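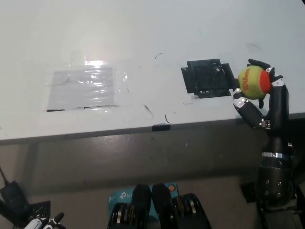 Hammad Bhutto would rather hold the arm than hold a controller. Pushing the joints about by hand, he argues, is the only way to feel how hard a grip needs to be before a ball starts to roll out of it, and the people who teach by remote control spend their first fortnight learning the controls when they could be teaching the task.

Huệ Trịnh disagrees, and at the Lirnham workshop the disagreement has shaped two years of work. Both of them want a robot with jointed fingers to pick things up, move them and set them down on a tabletop. Both want it to learn from people showing it. They differ on where the person should stand.

Guiding by hand is the older method. The motors are put into a slack mode in which they carry the weight of the arm and little else. A person takes hold of the forearm and walks it through the job while the joint angles are written to disk. It needs no extra equipment and the motion recorded is one the arm can certainly make, as the arm has just made it. It works well for reaching, wiping and pressing.

It works less well for fingers. A hand that closes over a tennis ball, with the fingertips on top and the thumb coming round from below, has more joints moving together than one person can push. Bhutto's answer is to guide the arm and leave the grasp to a foot pedal with a fixed closing pattern. Trịnh calls that half a demonstration. There is a second fault, which Bhutto concedes: the teacher's own arms end up in the camera view, and a policy trained on those pictures has learned from something that will be missing when it runs alone.

Remote control removes the teacher from the picture. Trịnh's team uses a system called Joltmont, in which the operator wears a tracked glove and watches through the robot's head camera. The operator's finger positions are converted to finger positions on the robot, with a correction for the thumb, whose base sits in a different place from a human one. What the camera records during teaching is what it will see afterwards.

The cost is touch. The glove gives no force back, so operators judge contact by eye. New ones squeeze too hard, or stop short and leave the object on the table. The delay between glove and hand is 50 milliseconds, which is short enough to work with but long enough to make people slow down, and the robot copies their slowness faithfully.

The workshop ran a comparison in February. Each method was given the same task: pick up a tennis ball, carry it across a white table and release it on a marked patch. The teachers recorded 639 demonstrations between them. Remote control produced more usable recordings for each hour of robot time. Hand guiding produced smoother paths and fewer dropped balls while teaching, though its policies failed more often once the teacher had stepped back. A third policy, trained on both sets, did better than either at the release and worse at the approach. Neither camp regards that as settled.

Some of the findings were duller. Glare from the overhead lights mattered more than the choice of method, and recordings made under one lamp setting transferred badly to another. Operators who had done 7 sessions were no better than those who had done four - the gain came early and then stopped. Resetting the table between attempts took longer than the attempts themselves.

A partner site at Ilthorpe is now trying a compromise based on a small copy of the arm, known there as Vũ. The operator moves the copy, the full-sized arm follows, and light motors in the copy push back when the larger one meets resistance. It keeps the teacher out of view and returns some of the feel that Bhutto considers essential. So far it covers the arm and wrist only. The fingers are still driven by the glove, and fitting force feedback to them is the next item on the Ilthorpe work list.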